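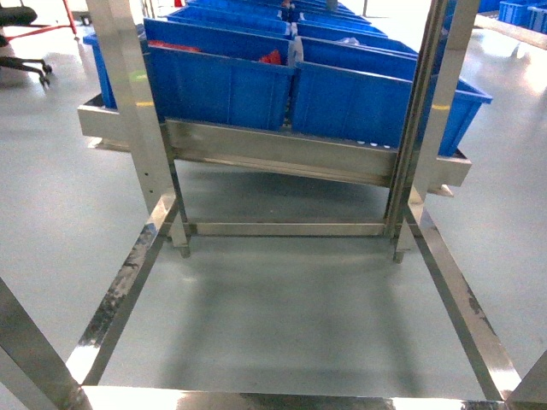 Most service calls on sectional overhead doors start with the springs, and most could be put off for years by a short inspection. A torsion spring is rated in cycles, one cycle being a full opening and closing, and the usual failure is fatigue near the end of the coil. The tracks deserve equal time. Look along the metal for the kind of wear a polished steel bar picks up in use: dark scuffs, streaks, patches where the finish has gone. On a door track, marks on one side only suggest that the rollers are running out of line.

Waltraud Wieser runs the service desk at Bernoreo, a door contractor in Flunthorpe with a second depot at Nurkside. Her technicians logged 200 residential calls in October. On 199 of them the door was still hanging in its tracks -- the other had dropped a cable and jammed halfway. On 75, the only work needed was lubrication and a limit adjustment.

"People oil the track," Wieser says. "Oil the hinges and the roller bearings. Wipe the track clean and leave it dry."

Her schedule calls for a balance test every 6 months. Disconnect the opener with the door closed, lift to waist height and let go with care. A balanced door stays put. One that falls or climbs needs its springs reset by a technician with winding bars.

Beltrán, which supplies Bernoreo's rollers, now ships them with sealed bearings. These need no oil at all, though the hinges still do.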